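Foro Gruta > Vida parroquial > Lectio divina en casa: ¿cómo lo hacéis?

Tema iniciado por plendar52
May 7, 2023

Hola a todos. Llevo desde noviembre intentando hacer lectio divina por mi cuenta, casi siempre por la noche, cuando la casa se queda callada. Empecé con el evangelio del día y la verdad es que me perdía: lo leía, pensaba "qué bonito" y a los dos minutos estaba con la lista de la compra en la cabeza. Ahora estoy con los salmos, uno por semana, y llevo tres semanas atascada en el 116, que no se me acaba nunca (ni ganas tengo de que se acabe!). Mi pregunta es para los que lleváis tiempo: ¿seguís los cuatro pasos en orden, lectura, meditación, oración y contemplación, o vais a vuestro aire? Y otra cosa, ¿leéis en voz alta?
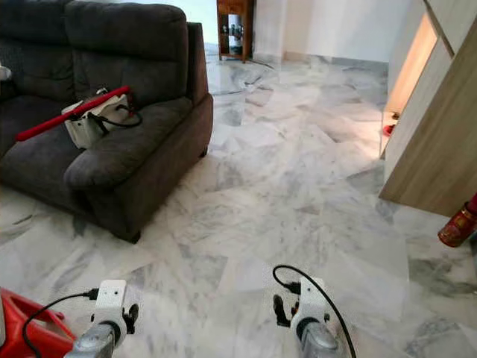

Respuestas (5) – Ordenar por: más antiguas

yaotsung_chu
Yo sigo el orden, y bastante a rajatabla. Guigo el Cartujo lo explica como una escalera y a mí la imagen me sirve, porque si me salto la meditación llego a la oración sin nada que decir. En voz alta siempre, aunque sea un susurro. Los monjes antiguos leían moviendo los labios y algo sabrían. Lo de quedarte tres semanas en un salmo me parece estupendo, por cierto.

Ghada Khalaf
Pues yo no estoy nada de acuerdo con lo de a rajatabla, Yao-tsung. La escalera está bien para empezar, pero hay noches en que una frase te agarra en la primera lectura y ya está, te quedas ahí. ¿Vas a soltarla porque toca subir el siguiente peldaño? En mi familia rezábamos los salmos en árabe, cantados, y nadie hablaba de pasos. Leer en voz alta sí, eso lo defiendo a muerte.

yaotsung_chu
No he dicho que haya que soltarla. Digo que el orden te protege de ti mismo. Yo sin orden acabo leyendo comentarios bíblicos en el móvil y llamándolo oración, y eso ya es estudio. Que está muy bien, pero es otro rato.

Kwadwo_N
Meto baza con una cosa práctica. El 116 de la Biblia hebrea en la Vulgata está partido en dos, 114 y 115, y el 116 de la Vulgata es el cortito, el de "alabad al Señor todas las naciones", que son 2 versículos. ¿Cuál estás rezando tú, plendar? Lo pregunto porque a mí me pasó al revés en el grupo de Ayele: dijeron "el 116" y preparé el que no era. Salió una reunión brevísima.

plendar52
Jajaja, el largo, el largo! "Amo al Señor, porque escucha mi voz suplicante". Con el cortito tres semanas ya sería para preocuparse. Mi edición pone el otro número entre paréntesis y hasta hoy pensaba que era una nota a pie de página o algo así.

Y gracias a los dos por la discusión, que me ayuda mucho. Creo que soy más del lado de Ghada, pero reconozco que lo del móvil me ha dolido un poco. Anoche probé a leerlo en voz alta y me sentí ridícula los primeros cinco minutos, luego ya no. Me quedé en "alzaré la copa de la salvación" – lo habré oído mil veces en misa el Jueves Santo – y me di cuenta de que nunca me había preguntado qué copa era esa.
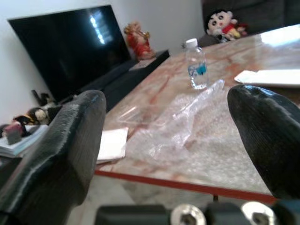 Total, que a lo que iba: Ya-wen Fang, la que nos lleva el grupo en la parroquia, me recomendó escribir una sola palabra al terminar, sin fecha ni nada, en un cuaderno. Tengo ya una página llena y leída seguida es rarísima, pero me gusta. ¿Alguien más escribe, o eso también es "otro rato"?

yaotsung_chu
Una palabra te la acepto. Dos páginas, no.

Ghada Khalaf
Yo escribo mucho y no pienso pedir permiso. Sobre la copa, mira en qué momento del salmo sale: justo después de "¿cómo pagaré al Señor todo el bien que me ha hecho?". Con eso tienes para otra semana. Y si encuentras una versión cantada que te guste, ponla aquí, que ando buscando para el coro.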